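Notebook, gripper work
11 Jul 2018

Where we are

Frame mask experiment, second attempt. The first attempt was in April and is best left in April.

The question is still the dull one. The Soketti (hand-held gripper, camera on top, a human arm supplying all the intelligence) sees a very wide picture, and a good part of that picture is either black or gripper. When we train on the hand-held clips and then run the result on Parri, the arm has the same fingers and the same camera, but the black part sits a little differently because the mount on Parri was drilled by eye. My eye. So the network might be learning where the black edge is and treating it as useful news. I have been claiming this for months in the kitchen and thought I should check.

What I did

Same 2,000 clips for both runs, pick and place on desks, mostly small office stuff. Same seed, same training length, same Plosten code, same commit (checked this time, see April). Only difference is the mask:

Run A: full picture, untouched, corners and all.
Run B: everything outside the lens circle painted flat gray, plus a fixed gray patch over the dark curve at the bottom. Fingers left visible. The patch is larger than the curve on either rig, so the two rigs should look the same down there.

I thought about masking the fingers too and decided against it. Knowing where your fingers are seems to help people.

Test task: pick up the mouse, lift it clear of the desk, put it on the paper. Each run got 40 tries on Parri. Start positions came off a printed sheet so I couldn't be kind to my favorite, and I alternated A and B so that the light going down in the afternoon would punish both of them.

A try counts as failed if the mouse leaves the fingers before it gets to the paper, or never gets into them, or if I hit the stop button. I hit it once for a noise that was the air conditioning. That try was redone, and I'm writing it down so it can be held against me.

Result

Run A failed 6. Run B failed 3. Half the failures! This is how it would be put in a talk. In a notebook I have to admit that a difference that size could come from me sneezing, and I wouldn't put money on it, or even my good tape measure.

Looking at the failures one by one was more use than the score.

Run A: most of them were the same thing, coming in low and nudging the shell forward before the fingers closed. The height error goes in the direction you'd expect if it was lining up the dark edge instead of the mouse. I like this explanation very much and so I don't trust it.

Run B: no nudges. Two slips off the shell during the lift and one where it closed on air beside the mouse with great confidence. Slips are a fingertip problem and no amount of gray paint will fix them.

So the low approach went away with the mask and the slips didn't. I'd call that a reason to keep going. I wouldn't call it a result yet, whatever the title of the shared folder says.

Things that bothered me on the way

The mouse shell is glossy and the ceiling light sits in it like a small moon. In the hand-held clips the highlight moves as you tilt your wrist, because people tilt. Parri barely tilts. If the network leans on that highlight for anything we'll see it as soon as someone changes the lighting. I have not tested that. I've put it on the list, where it has company.

The magenta ribbed part is by far the most saturated thing in most clips. I tried turning the saturation down in a short side run, to see whether it was acting as a landmark. The side run trained fine and then I overwrote its checkpoint with Run B. There is a naming scheme for checkpoints. I wrote it.

Demonstration style matters more than I had allowed for. When I collect, I come down on the mouse from above, close, then lift straight up and hold still for a moment before moving off. Some of the older clips slide in from the side and leave in one swoop. It looks lovely and I suspect the labeler hates it: our "grasped" label fires when the finger gap stops changing, and in a swoop that comes late. I went back through a handful and moved the label by hand. Didn't touch the rest, for both runs, so the comparison is fair even if the data is a bit crooked.

The hold is the part of the clip I'd most like people to copy. A good one looks boring: mouse in the fingers, near edge of the desk under it, the word Lenovo readable toward the rear of the shell, nothing covering the scroll wheel. If you can read the print, the exposure and focus are fine and you can get on with your life. I've been using that as the check at the start of each session instead of the test chart, which keeps getting borrowed.

Rooms

The Clalis office is still the best place to collect, mainly for the size of the desk. It goes around the right side of the room and there's space to put the target paper down flat and come at it from different angles. Long grain in the top runs left to right, and the position tracking is happier over it than over the plain white benches in our lab, where it sulks. The walls are blank and give it very little, so keep the bookcase or the chairs in view when you move. Pointing the gripper at a bare wall and then complaining about drift is a thing I have done.

Leave the desk as it is between clips. The cards and boxes toward the edges are good for us. A swept desk makes a policy that only works on swept desks, and I have yet to meet one of those in the wild.

Notes on the mask itself

The gray value shouldn't matter. I used the mean of the training pictures because that was the number I had on screen.

The patch edge is hard, no feathering. I tried feathering and it looked nicer to me, and I am not the one being trained.

Apply it before resizing. If you do it after, the border picks up a thin dark line from the corners, and that line is exactly the kind of thing we're trying to hide. This cost me a morning.

The mask file is fixed per rig at the moment. If anybody loosens the camera screws on the Soketti, make a new one. Please also tell me you loosened the camera screws on the Soketti.

Hold position over the Clalis desk, ribbed part spread out behind the mouse and a white plate off to each side:

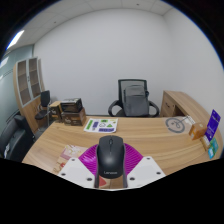

Next

Repeat A and B with new seeds before anyone mentions the word "half" outside this building.

Redo the low-saturation side run and save it under a name that isn't already taken.

Move the lamp, run B again, see what the highlight does.

Softer fingertip pads for the slips. There's a bag of them in the drawer under Parri, unless that was the bag of feet for the bench.

Redrill the mount on Parri. With a jig.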